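Verncombe share house — the white cabinet, shelf by shelf

Gallery page, put up 27th August. Quick one tonight, dinner's nearly on.

So the white cabinet. If you've been reading the Verncombe pages you know it came with the flat, it's screwed to the wall, and everything nobody has a home for ends up in it. Keys. Batteries. Takeaway menus from Baltley, which none of us order from any more. I've been meaning to sort it since January and kept sorting the laundry instead.

Only a small gallery this time. Pictures first, notes in between, measurements at the bottom for whoever asked.
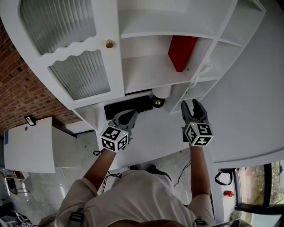 Ribbed glass door on the left, open cubbies on the right. Red box still leaning.

I like the door. Didn't at first — the wavy white trim looked a bit much, like a cake. It's grown on me. The frosted glass hides a multitude of sins and the little brass knob is a nice touch, though it wants tightening every few weeks. Half a turn with a screwdriver from the inside, then it's good for another month or so.

The open side is harder. No hiding anything. Whatever you put there, you look at it every time you walk past, so I've made some rules for the flat:

Nothing flat on the shelves if it can stand up. Papers go in a folder, folder goes behind the door.

One cable per shelf, max. If it isn't charging something it goes in the tin.

No mugs. You know who you are.

Small cubbies are for small things. Tape, scissors, the good pens. I tried putting cookbooks in there once and they stuck out and got knocked evry time someone came round the corner.

Leave a gap. It's tempting to fill a shelf once it's clear. Don't. Ours stayed tidy longest the winter we had two of them with nothing in at all.

Couple of people asked about dusting. Dry cloth first, then a barely damp one with a drop of dish soap, then dry again. Top to bottom obviously. For the ribbed glass go up and down with the grooves, not across, or you just push the grey stuff into the corners. An old soft toothbrush does the scalloped bits. Takes me twenty minutes if I put a record on, longer if I start reading the menus.

White shelves show every mark, by the way. The ones at hand height get it worst. I've used a melamine sponge on scuffs but go easy, it took the shine off a patch in my last place and you could see it forever after.

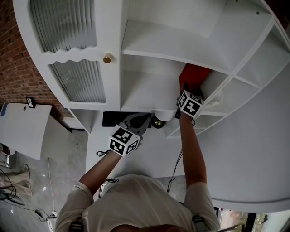 Red one on the open shelf is asking for it, mine faded in one summer next to a window. Anything with a coloured cover goes behind the door now, even if it means getting up to fetch it — Abera

Fair point, and I'll move it. We get the afternoon sun right along that wall so it's probably overdue.

Measurements, as promised. I did these with the old cloth tape so don't order anything off them without checking yourself. Bigger compartments are 407 mm wide inside, give or take my eyesight. The boards are around 2 cm thick. I was after some baskets and the Lultevik ones looked right but the handles stick out, so I'd lose the fit. Sent them back. If anyone has found a plain one that goes in snug, with no lid, let me know in the comments.

Still to do: felt pads under the door so it stops clacking, new liner for the bottom shelf, and find out who owns the 3 umbrellas in the hall. Not strictly cabinet buisness but they'll end up in there if they're not claimed.

Next gallery is the spice drawer. Needs 4 more jars before it's fit to be seen.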